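# Washing Horizontal Blinds Without Taking Them Down

My neighbor Mereana Rutherford asked me last April how I keep mine decent, and I ended up talking at her for so long that I promised to write it all out.
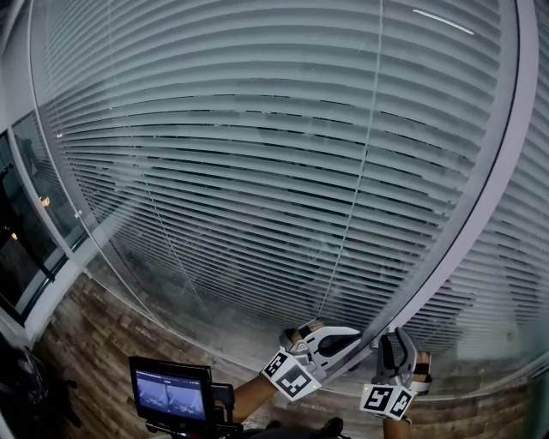
The first thing I'd tell anybody is to start dry. Water on dusty slats makes a gray paste, and then you're scrubbing paste, and I have spent whole afternoons doing that so you don't have to!

**What you'll want**

- an old cotton sock (two if you have a dog like my Momo, who sheds on everything)
- a vacuum with the soft brush
- 500 ml of warm water with a small squirt of dish soap
- a dry towel for the sill

**What to do**

1. Lower the blinds all the way and tilt the slats closed.
2. Run the brush along them side to side, starting at the top. Go gently, they bend easier than you'd think.
3. Tilt them the other way and do the backs. Yes, the backs too.
4. Put the sock on your hand, dip your fingers in the soapy water and wring it until it barely feels damp. Open the slats and pinch each one between finger and thumb, then slide across.
5. Rinse the sock every 4 slats or so. In a kitchen, where there's grease, make that every two.
6. Go around the cords with a corner of the sock. Don't tug on them.
7. Leave everything lowered and open until it's dry, a couple of hours at my house.

If yours are real wood, skip the water and stay with a dry sock (Viola Pellegrini warped a lovely set that way and still brings it up). Fabric ones are a different job altogether, and I'd ask wherever you bought them.

I do the full wash twice a year and the dry brush whenever I have the vacuum out anyway.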